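# Chapter 4: Lettering for Display

Display lettering is lettering meant to be read from a distance, by people who are usually walking. A shop sign, a market banner and the title wall of an exhibition all belong to this group. Book type does not. A reader holds a book at arm's length and gives it full attention, while a sign may get two seconds.

This chapter deals with size, spacing and color, in that order. Chapter 5 covers materials and fixing.

## 4.1 A sign on Czarnecka Street

The town of Privlow changed its rules on shop signs one February. Letters over a doorway could be no taller than 16 inches, and each shop was allowed one sign on the street side. Elżbieta Kaczmarczyk, a sign painter who had worked in the town for 26 years, repainted more than half the fronts on Czarnecka Street that spring.

Her notebooks show that she seldom started with the letters. She started across the street, at the bus stop, and wrote down how much of the old sign she could read from there. At the Brutness bakery she could make out the first word and nothing else. The letters were tall enough – the trouble was the spacing. The painter before her had squeezed a long name onto a short board, and the strokes ran together.

She cut the name to one word and left a wide margin at both ends.

## 4.2 Terms used in this chapter

**Cap height** is the height of a capital letter, measured from the baseline.

**Counter** is the space enclosed by a letter, such as the inside of an *a*.

**Contrast** is the difference in lightness between a letter and its background. Pale letters on black have high contrast, whatever their hue.

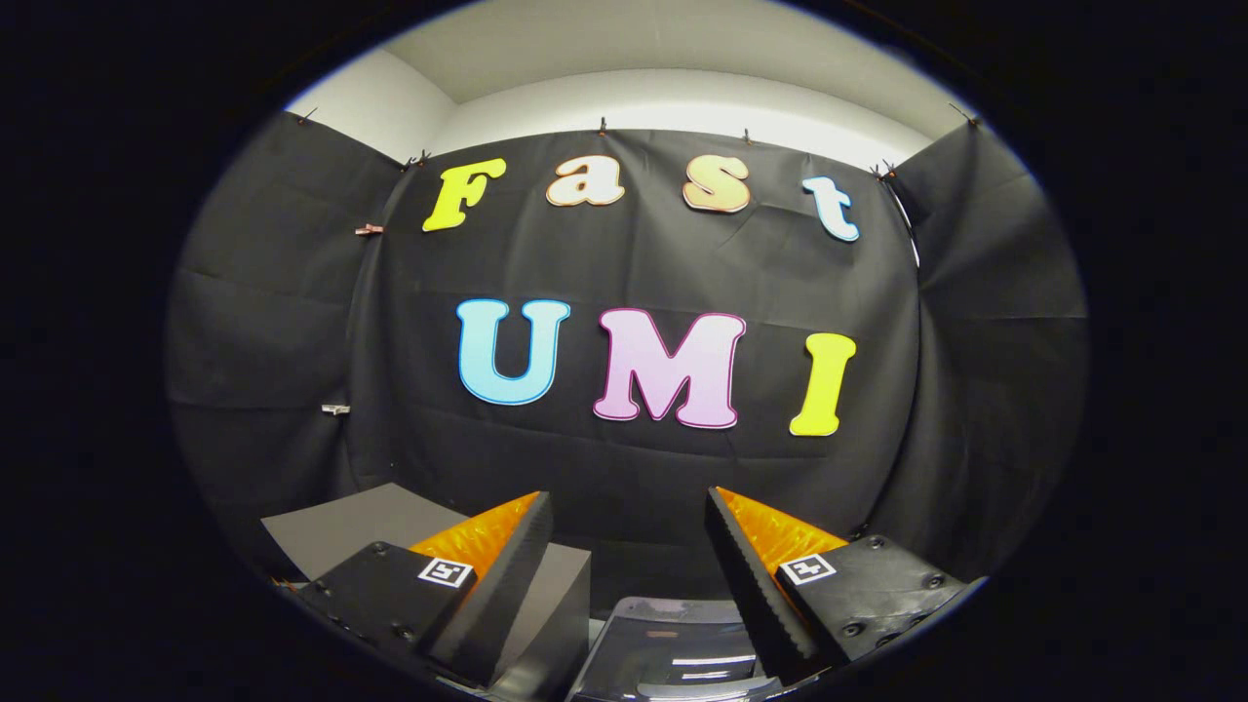 Contrast and hue are often confused. Red on green looks loud up close, but if both are equally dark the word fades at a distance. Kaczmarczyk tested her colors by squinting at them. The Vustitz exercises at the end of section 4.3 use the same method, with painted cards and a long hallway.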